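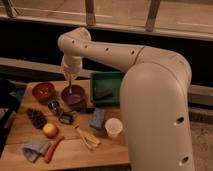 4.2 Laying Out the Tabletop

The Elatico set is supplied with bowls, a metal cup and a plastic tray. Complete section 4.1 (leg assembly) before you start. The tabletop must be level.

1. Wipe the tabletop along the grain with a damp cloth, then dry it. Let it stand for 20 minutes.

2. Put the bowls at the back of the table, side by side. Leave a gap of 2 inches between rims.

3. Stand the tray beside the bowls – long utensils go in it diagonally if they do not fit flat along one side.

4. Place the metal cup in front of the bowls.

5. Pour no more than 200 ml into any bowl used for stirring. Rest the stirring stick in the tray when finished.

Note: The Bullier tray is 19 mm deeper than the earlier Olivares tray and does not nest with it. Store the two separately.

CAUTION: Do not set hot cookware on bare wood. Use the Sotix mat (sold separately).

CAUTION: Wipe up spills along the plank seams at once. Standing liquid can lift the finish.

For cleaning the bowls and cup, see section 4.3.

Rev. 26 April 2019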